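The Case Against the Perfectly Made Bed

Every January the same advice comes around. Make your bed first thing, pull it tight, and the rest of your life will follow. I have my doubts. I've made my bed most mornings for years and my inbox is still a disaster.

What bothers me more is the shopping that comes with it. A store in Rernesberg wanted 400 dollars for a "summer sleep set" last year -- a flat cover, two pillow shams and a throw, all in the same oatmeal color. My friend Jummai Ekwueme bought it. She folds the throw every night and unfolds it every morning, and I have yet to hear what she gets out of that.

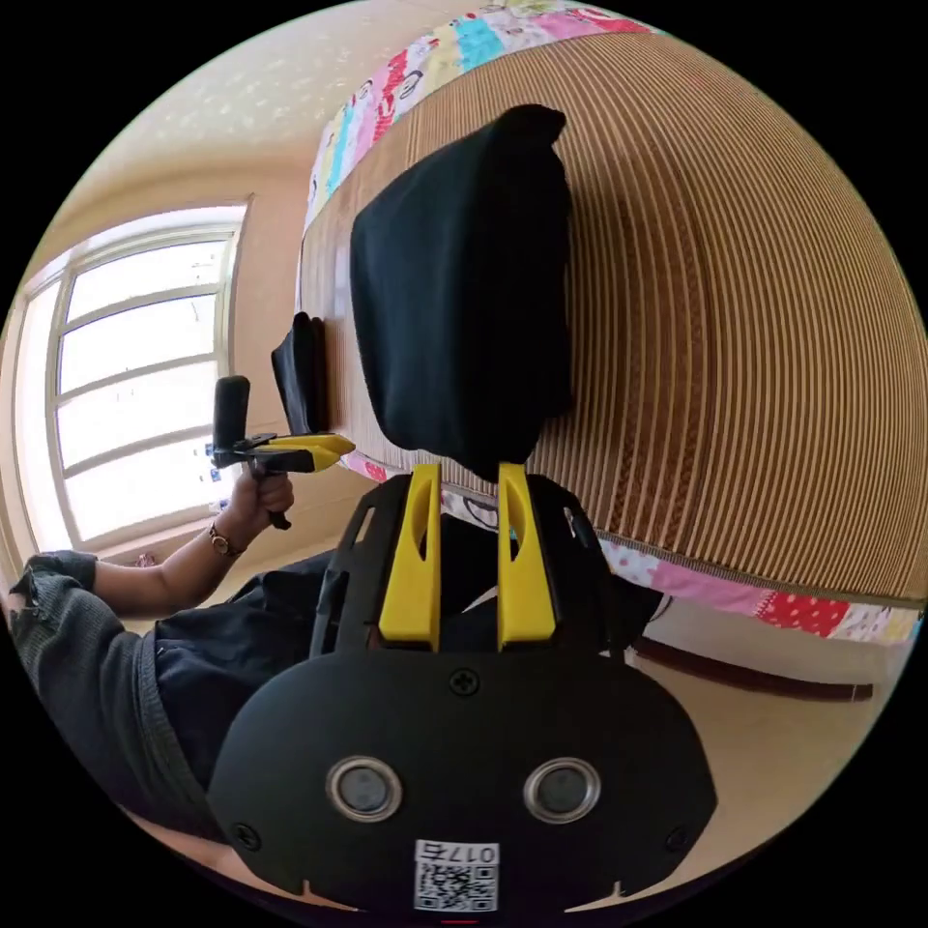
A woven mat over a patchwork quilt, with daylight from the window.

Compare a bed like that one. The mat is plain tan and brown strips. The quilt has cartoon figures on it, pink next to turquoise next to yellow, and one red patch with white polka dots. Nothing matches and I can't see why it should. A stylist would strip it in a minute and charge you for the privilege.

I'm told that busy patterns keep people awake. Maybe they do, but I sleep with my eyes shut. I'm also told that a matching set is an investment, usually by whoever is selling the set. Renata Kalinowski, who reads these columns before I send them in, thinks I'm being unfair and that some people find plain bedding restful. Fine. Let them buy it. I'd just like to see the quilt with the cartoons in a catalog once, at full price, before I believe any of this is about sleep.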